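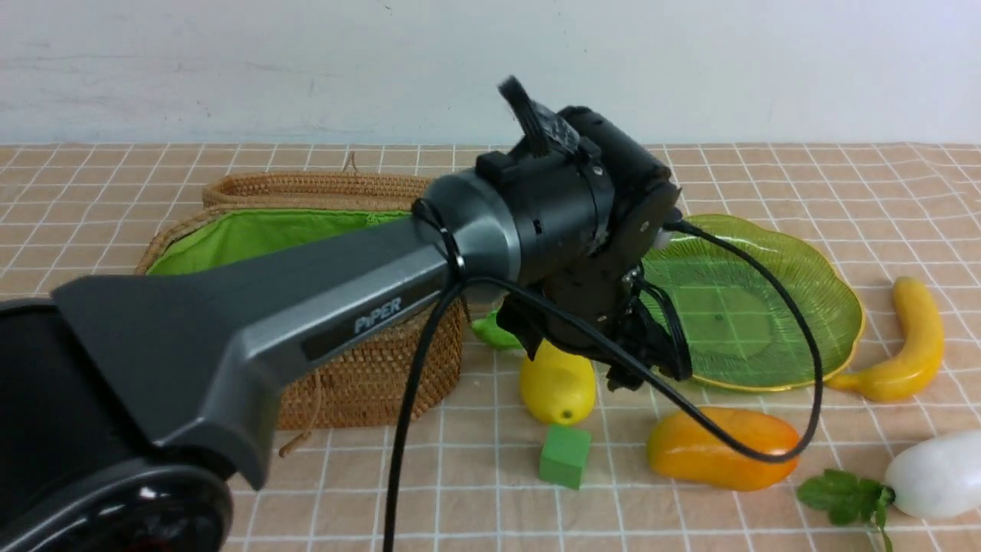

The Pusine table cover is a flat rectangular cloth for kitchen and dining tables, supplied hemmed on all four sides. The pattern is a grid of thin white lines on a pale peach ground, and the repeat continues to the hem without a border. The pale ground gives clear contrast with strong colours such as a lemon, an orange or a green plate, and it sits a shade or more lighter than tan-brown rattan, so a woven basket can be left out on it between meals.

Search products Enter keyword or code Go

Size and fit
The standard width is 143 cm. Length is cut to order in whole centimetres and should be stated when ordering. Allow 26 cm of overhang at each end for a seated table. For a worktop or side table placed against a wall, order with no overhang on the wall side. Width cannot be altered. Round and oval shapes are not made in this range.

Hems
Hems are double-turned and lockstitched in a matching peach thread. Corners are mitred. The grid is aligned to the long hem before cutting, and a deviation of up to 2 mm over the full length is within tolerance.

Care
Machine wash at a low temperature with similar colours. Do not bleach. Iron on the reverse while slightly damp. Citrus juice and oil should be blotted and rinsed out before washing. Use a mat under hot dishes. Rough-based items, including unlined baskets, should be lifted and not dragged, as a loose cane end can pull a thread.

Ordering
Sold singly under the Milum name. Matching napkins are listed separately under Masum. Print runs are limited to 2,000 pieces and the shade may vary slightly between runs, so covers and napkins intended for the same table should be ordered together. Cut lengths are not returnable unless faulty.

Trade enquiries: Ehsan Ghauri, Farooqui Table Linens.

Page last revised Sunday, April 4, 2021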